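3.2 Where the wrist cameras end up looking

Before I get to the numbers, a few words on the views themselves, as a lot of what went wrong in our first round (and most of what went right in the second) comes down to them. Every policy in this paper sees the simulated room through a head camera and two wrist cameras, and we call that full setup Ulside. The tabletop gets a fresh mix of household objects each time we reset.
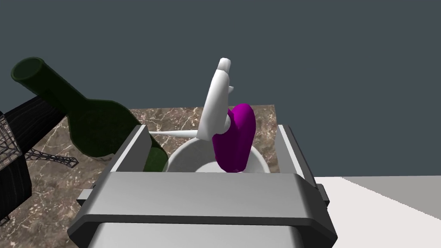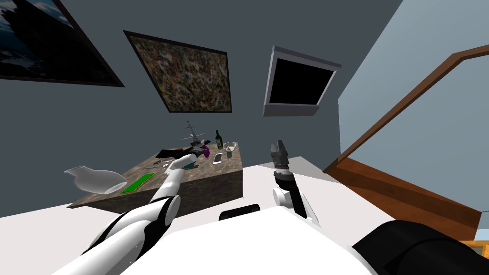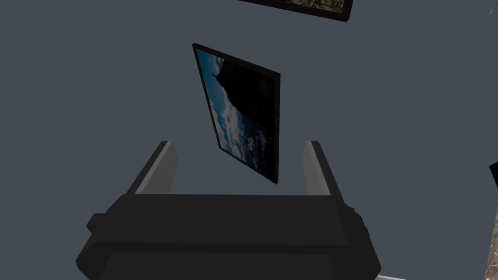 Figure 2. Three rendered views from the same simulated room: gripper over the tabletop objects (first), both arms and the table (second), gripper with a framed picture beyond the fingers (third).

My first guess was that we could treat all the views the same way and let the network sort it out. So we did, and our baseline, Zirent, learned to lean almost entirely on the head camera. When I blanked out both wrist views at test time the success rate barely moved, which was a pretty sad afternoon for me. Tormod Amundsen had warned me about this back in August and I'd brushed him off!

The fix we settled on is a small gating module we call Ponel. It looks at each wrist view and puts out one weight that says how much the policy should trust that view right now. If a wrist camera is staring at wall decor, the weight should drop – if there's something graspable between the fingers, it should climb. We don't label any of this by hand. The gate trains along with everything else, with a small penalty for keeping both wrists fully on all the time.

We trained on 436 demonstrations and tested on 300 held-out resets, using the same seeds for every method. Ponel beat Zirent by 26 percentage points on the cluttered layouts. On the sparse ones the gap shrank to 2, and I wouldn't read anything into that. I also tried swapping our encoder for the older Bakalis one (it's smaller and trains a lot faster) and the ordering of the methods stayed the same, though every score came down a bit.

One thing still bugs me. The gate is slow to wake up when an arm swings back toward the table after a long reach away from it, and I'll come back to that in Section 5.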